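Food & Home | Slow Mornings

Breakfast is back in Nevoda, and I couldn't be happier! Anneli Harju opens her guesthouse kitchen at 7 and keeps the rye porridge coming until the pot is scraped clean (go early, the cloudberry jam runs out). She learned it from her grandmother, who fed a whole logging crew every March. 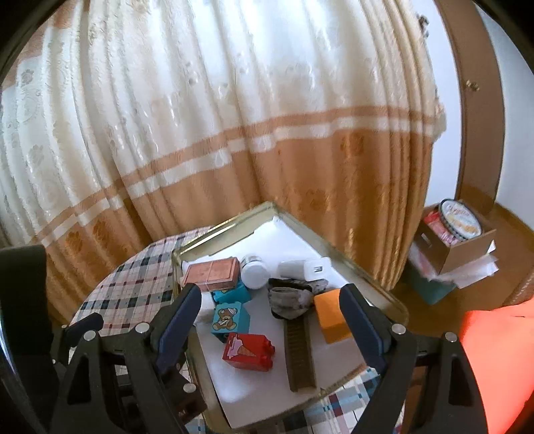 A tray on the plaid cloth, with daylight in the curtain folds.

Her neighbor Chang-ho Song bakes the flatbread, 15 rounds a morning, and his go soft and smoky with a bit of salted butter. I ate four and took two more for the bus.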